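Hand-held gripper demonstration

Hand-held gripper demonstration is a method of teaching manipulation tasks to a robot in which a person performs the task directly, using a gripper held in the hand in place of the fingers. The motion of the tool is recorded and later used to train a control policy for a robot arm fitted with a matching gripper. It belongs to the wider field of learning from demonstration, along with kinesthetic teaching, where the operator pushes the arm itself through the motion, and teleoperation, where the arm is driven from a distance.

Equipment

A typical tool has a handle, a pair of fingers closed by a linkage, and a camera aimed past the fingers at the work. The finger pads are usually made of a soft material that gives slightly on contact. Position is recovered from the camera images, from an inertial sensor, or from an external tracking system. Tasks that need two hands use two tools, and the recordings must then share a common clock.

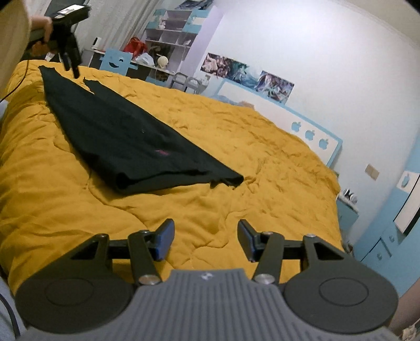 Two hand-held grippers over a bed with a black garment laid on a yellow comforter.

Garment handling

Clothing is a common subject for this method. A shirt or a pair of pants has no fixed shape, and its state can't be described by a single position and angle as a box or a cup can. Scripted motions tend to fail when the cloth starts from a different arrangement. Demonstrations are therefore gathered from many starting states - flat, bunched, partly folded, turned over - so that the trained policy meets a wide range of them.

Dark fabric is harder than light fabric. Folds and hems show little contrast, and depth cameras may return gaps over black material. Soft surfaces such as beds and couches add a further difficulty, as the support sinks under the fingers and the height of the cloth changes during a grasp.

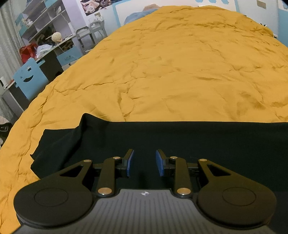 Grasping a single layer is the step most often repeated. The operator brings one finger under an edge, closes the gripper, and lifts before moving sideways. If both layers are caught, the attempt is either kept and labeled as a recovery or removed from the set. Practice differs on this point. The Wendelley protocol keeps recoveries, while the earlier Boonyarit protocol discards them.

Recording procedure

Under the Wendelley protocol, a session begins with a calibration pass in which each gripper is opened and closed 3 times. The operator then records one continuous take for each attempt at the task. A garment is rearranged after every take and replaced after 10. The Plesora garment set, recorded in homes in Uvville, contains 700 takes gathered this way by 5 operators. Archie Rankin, who edited the set, divided it by room so that no bedroom used in training would appear in the test portion.

Comparison with remote control

Remote control records the joint angles of the robot directly, and every recorded motion is one the arm has already carried out. Hand-held recording gives no such assurance. A person may reach around an obstacle or turn the wrist past the limits of the arm, and takes of this kind have to be filtered out before training. Against this, the hand-held tool needs no robot on site, and the operator feels the pull of the cloth through the handle. Most remote systems transmit little or none of that force.

See also

Kinesthetic teaching
Imitation learning
Teleoperation
Cloth manipulation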